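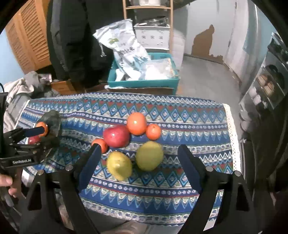

4. What we mean by a chore, and how far the machines got

Before I get to the numbers I want to spend a little time on the word "chore," because I think our field uses it much too loosely. When people ask me whether machines can do housework yet, they usually have a whole evening in mind: the groceries come in, the fruit gets sorted and put where it goes, the table gets cleared, the cloth gets straightened. When we report a success rate, we usually mean that one object went from one spot to another spot. Those two things are so far apart that I sometimes feel a bit silly putting them under the same heading, but that's the literature we've got, so I'll try to be clear about which one I'm talking about as I go.

In this paper a chore is something a person living in the home would agree is finished. That's the whole definition. I know it's squishy! We tried a tighter one in the first draft (a list of final object positions with tolerances) and it fell apart as soon as we left the lab, since people don't agree on where a lemon belongs, and they don't care about two centimeters either way.

4.1 Fruit on a patterned cloth

Figure 3 gives the kind of table we used for the sorting chore. Mixed fruit, close together, on a blue cloth with zigzags and diamonds all over it and a crocheted lace trim down one side. I picked busy cloths on purpose. Most of the published tabletop work I grew up on used a plain gray or white surface, and a policy trained that way can look terrific right up until it meets somebody's actual table. Our baseline, which we call Jekham, had exactly that problem. It handled plain tables fine and then started reaching for the printed diamonds.

Figure 3. Sorting chore, home setting. Citrus, red fruit and yellow fruit grouped on a patterned cloth, with a hand-held gripper open around them.

The grouping matters as much as the cloth does. Pieces of fruit that touch each other are a different problem from pieces of fruit with space between them. If you close two fingers on the small orange citrus next to the big orange, you need somewhere for the second finger to go, and often there isn't anywhere. A person just nudges the neighbor out of the way without thinking. Jekham never nudged. Fusix, our second policy, learned to nudge from the demonstrations, and I'd say that one habit accounts for most of its lead on this chore.

We collected 2870 demonstrations in all, across the sorting chore, the bagging chore and the shop-floor chore in Section 4.3. I would have liked more of the bagging ones. They take forever, people get bored, and the boredom shows up in the data as sloppy releases from shoulder height.

4.2 Scoring

Each policy got 100 trials per chore. A trial counted as finished when the person judging it said, without prompting, that they'd leave the table as it was. We also logged partial credit, but I've put that in the appendix because I don't much trust it. Moving five of six pieces sounds like a good score, and then you look at the one that's left and it has been pushed up against the edge of the table, which is a worse situation than if the machine had never shown up.

Jekham finished 3 sorting trials. Yes, three. I went back through the logs twice. Fusix did a good deal better, enough that I'd call it useful with somebody nearby, and it failed in ways I found easier to live with. It tended to stop and hover when it was confused, where Jekham would commit to a bad grasp and squeeze.

Round fruit was harder than oval fruit for both of them, and shiny skins were hardest of all. My best guess is the highlights. A bright spot on a glossy orange shifts as the wrist camera comes in, and the estimated center of the fruit seems to shift along with it. I haven't proven that. Swapping the lamp for softer light helped some, but we changed the window blinds in the same week, so please don't read too much into it.

4.3 The shop floor, briefly

Our shop-floor chore came from Lanz, who let us set up next to a packing bench and asked for one thing: take small mixed parts out of a tray and put them in the correct bins. On paper this is the fruit chore with duller objects. In practice it was easier, and I think the reason is that the bench never changed. Same tray, same light, same bins in the same order from morning until closing time. Fusix ran for 5 hours at a stretch with only a few stops, and the people at the bench mostly ignored it, and I took that as a compliment.

Trasurance, the cost model we used for comparing machine time with human time, puts the shop-floor chore close to break-even and the sorting chore nowhere near it. I'd take the first of those results more seriously than the second. The model has no good way to price a bruised piece of fruit, or the minutes a person spends watching over the machine while pretending to do something else.

4.4 Where the homes got us

I had expected the grasping to be the bottleneck, and for Jekham it was. For Fusix the trouble was everything around the table. Homes have bags and bins and laundry and shoes close to wherever the work is going on, and the arm needs to get in and out past all of it. In several homes we lost trials before any fruit was touched, simply on the approach. We didn't tidy up first, and I'd make the same call again, although it cost us some nice-looking numbers.

The next section looks at those approach failures separately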